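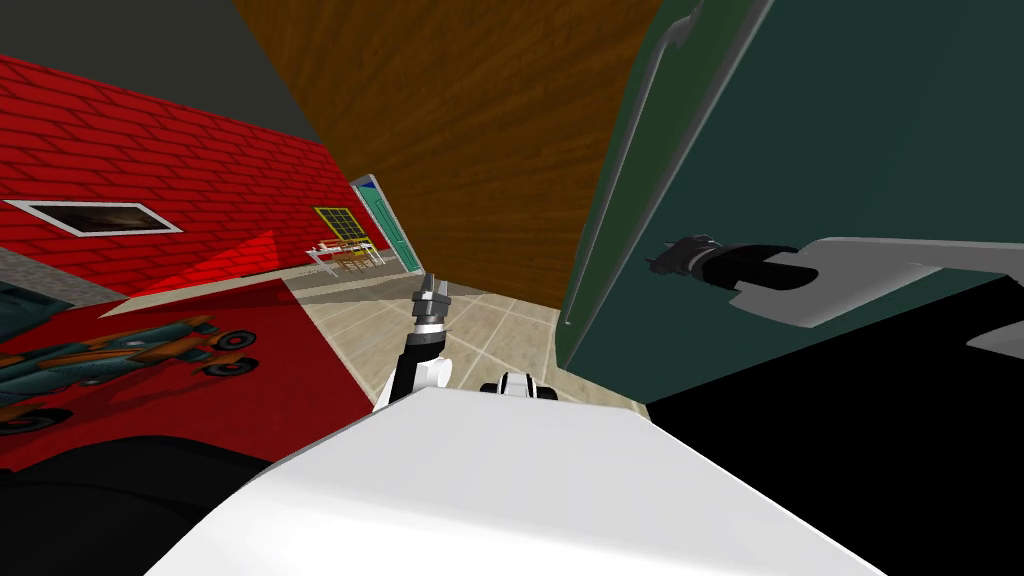 4. Rehearsing in the practice house

By now you should have Skornero installed on the workshop computer, the Flomular model file saved in the same folder, and a cup of tea within reach, because the first part of this section involves a fair bit of waiting. We do all our early reaching and gripping in the practice house before we let the real arms near a real cupboard. Benito Pacheco and I went straight to the real thing on our first build, and I still have the dent in the kitchen door at home, so please be patient with us and do this part in full.

4.1 Loading the house

1. Close anything else that uses the graphics card. Browsers are the usual culprit, especially if you have this guide open in one. Print these pages if you can, or read them on your phone.

2. Start Skornero and choose Open House from the first menu. The house folder holds 3,555 files and the progress bar sticks for a good while near the end. Leave it alone. It will get there, and clicking on it only makes it start again.

3. When the house appears, choose Place Robot and pick Flomular, two arms. The version with one arm is listed just above it and is very easily picked by mistake. I have done it, and so has Jamila Liyanage, who wrote the menu.

4. Switch to the body view. You should be looking out over the top of the white body with both arms reaching ahead of you. The room sits at quite a slant in this view, and most people need a few minutes to get used to it. Find the teal door at the far end and keep it as your landmark, much as you would pick out a tree when you're walking across a field.

Note: If one arm is missing altogether, go back to step 3 and check which version you picked. If both are there but folded up tight, press Home once and wait for them to finish moving.

4.2 Setting the joints

5. Open the joint sheet. You will see a row for each joint, with a low limit and a high limit. Copy these from the sheet you filled in when you built the arms. Please don't use the numbers that come with the model file, as they belong to the arms at the Pundov workshop, and Keith Mudgway cut his brackets shorter than the drawings show.

6. Set the overall speed to 50 per cent. You may feel this is slow, and it is, but you want time to take your hand to the stop key and you want to be able to see what went wrong.

7. Move each joint a little way in both directions, starting at the gripper and working back towards the body. If a joint goes the opposite way to the one you expected, tick Reverse on its row and try again. It's worth jotting down which ones you ticked, as you will want the same ticks in section 5.

Caution: Never copy a joint sheet from the practice house to the real arms without reading it through first. A mistyped limit does no harm on a screen. In the workshop it can trap fingers, and it can certainly strip a gear.

4.3 Reaching towards the green panel

8. Bring both grippers up slowly until the green panel is ahead of you. Go gently with the last bit, as the fingers stick out further than you would think.

9. Open and close each gripper on its own, then both together. Aurelio Pastor likes to do this with his eyes shut and listen for the fan on the computer, but I would suggest looking.

10. Save the pose under a name you will recognise next month. "Test" is a poor choice, and so is "test2". We have 13 poses on the Sotomayor machine with names like that and I couldn't tell you what any of them do.

11. Send the arms Home and then back to your saved pose. Repeat this 3 times. If the grippers come back to a different spot, your joint sheet has probably not been saved, so return to step 5 and have another look.

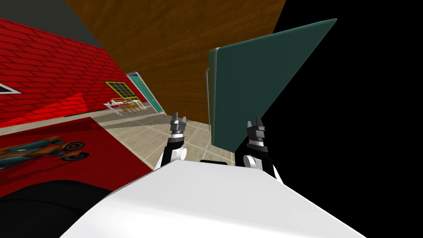
Do the real arms need to be plugged in while I work through this section?

Everything in section 4 runs on the computer, so the arms can stay switched off and unplugged until you reach section 5. If they are already wired up, turn them off at the wall before you open Skornero.

4.4 Before you put it away

12. Choose Save All, which keeps the poses and the joint sheet together. Plain Save keeps only the poses.

13. Copy the folder to a memory stick and label it with your build name. Florencio Cordero keeps a tin of spare sticks on the shelf over the soldering bench, and you're welcome to one.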